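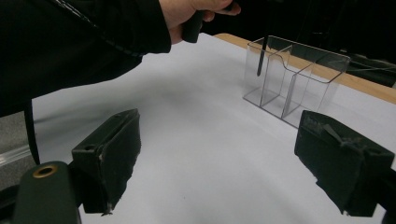

The Vukwood Gauge

Station log, kept at the Stesolholm weir. Entries by the relief operator.

1. Arrival

The supply boat left me at the lower landing at 4 in the afternoon with two crates of batteries and a sack of flour. The path to the hut climbs 230 steps. The number is painted on the top one, presumably by an operator with paint to spare.

The previous operator had already gone down by the other path. The stove was laid and the log was on the desk, closed, with a pencil in it. The last reading was 1497 millimeters at the Vukwood gauge. The river was steady and the wind was light from the west. I took the evening reading myself and got 1497.

The duties are simple. The gauge is read morning and evening. The figure is entered in the log and sent by radio to the district office at Akura, which repeats it back. If the level rises more than 36 millimeters between readings, the operator opens the first sluice and reports again. The manual runs to many pages, but most of them concern the sluice.

2. The level

The level did not change for the whole of my first week. This is unusual in March, when the upper valley thaws. The snow on the ridge was visibly smaller each morning. The stream behind the hut, which joins the river above the weir, had doubled in width. The gauge read 1497.

I followed the procedure for a suspected fault. I cleared the intake pipe, which held a handful of leaves. I raised the float and let it drop, and the needle moved freely and returned. I checked the staff plate bolted to the wall of the stilling well against the needle. Both agreed.

Akura repeated the figure back each time without comment. On the eighth evening I asked whether they wanted the float replaced. There was a pause on the line. The office said the reading was consistent with the record and the float should be left alone.

I then read the record, beginning with the current volume and working backward. Every March it showed the same figure. The handwriting changed and the figure did not. In April of each year the level began to move again, in the ordinary way. 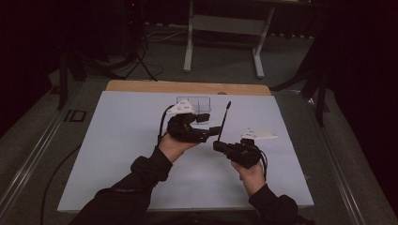 3. The Chang table

Inside the back cover of the oldest volume was a folded sheet headed Chang Table, Vukwood Section. It gave expected levels by month, computed from rainfall and snow depth. For March it gave a range wide enough to flood the lower landing. Someone had drawn a pencil line through the row and written in the margin: "Read the wall."

I took a lamp down the ladder into the stilling well. Below the staff plate the stones were scored with short horizontal marks, one above another, each the width of a chisel. They continued below the water. The highest was cut level with the surface. It was clean and pale, and there was stone dust on the rung beside it.

I measured from the mark to the staff plate, then climbed out and measured the height of the bank. The bank was lower than the drawing in the manual showed. I repeated the measurement from the other side of the weir and got the same result.

The water had been rising all week. The well, the weir and the hut had been rising with it.

At the evening hour I read the gauge and sent 1497. Akura repeated it back. I asked how many steps they had on file for the path from the landing. The office said it would look. After a time it gave me the number as 228.

I put on my boots and went down with the lamp, counting. At the bottom I found the last two steps, newly cut and still sharp at the edges, and below them the boat landing. I went back up, painted out the number on the top step and left the brush in the jar. Then I hung the chisel on the hook by the ladder, where the next operator would look for it, and entered the wind as light, from the west.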